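The Slotted Basket, Reconsidered
April

Plastic baskets of the open-slot type are sold by volume, and volume is the figure printed on the label. For sorting work at a table it is a poor guide. What matters more is the slope of the walls, the height of the rim and the position of the slots, and these are seldom listed at all.

Taper is the first consideration. Walls that narrow toward the base allow empty baskets to nest, which is why the stockroom at Kołodziej, a packaging supplier in Plondale, can keep 60 of them in a single bay. The cost is floor area. A tapered basket holds less in its bottom layer than its mouth suggests, and flat goods packed to the rim tend to ride up the sides.

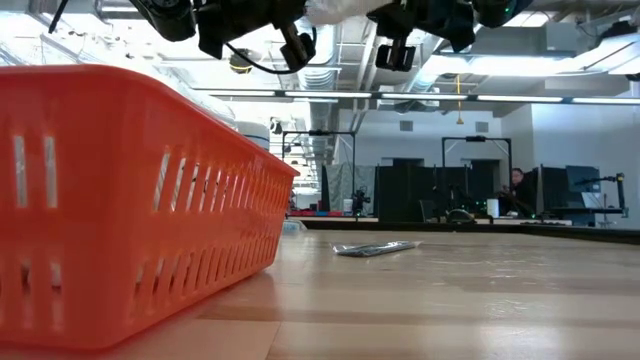

By Damian Grabowska
Plondale

A thick, rounded rim adds stiffness where the long side would otherwise bow under load. It is also the part the hand meets. Thin rims with a sharp molding line are tolerable for one trip across a room and unpleasant by the tenth. The orange-red basket on the table has the rounded kind, with two rows of slanted slots along its long side and upright ones in the end.

Slots save material and let the user check the contents without lifting anything out. They also set a lower limit on what can be stored. Small crinkled packets, such as the clear one lying on the planks, have soft ends that may catch in a slot when the basket is emptied. Kołodziej's packing sheet calls for a liner with anything thinner than a paperback.

The table deserves equal attention. A polished wooden top lets a basket slide easily, and grit under the base will mark the finish. It also throws back overhead light, and clear film is hard to pick out against glare. A raised border along the far edge, black in this case, stops small items from rolling off. Matte mats solve both problems but must be wiped down.

Pendex, whose shop in Clornilitz sells baskets singly, keeps 291 lines of storage goods, and its staff recommend choosing the rim first, the slots second and the color last. That order is sound.

Contact the editors | Copyright Plondale Household Review | Back to top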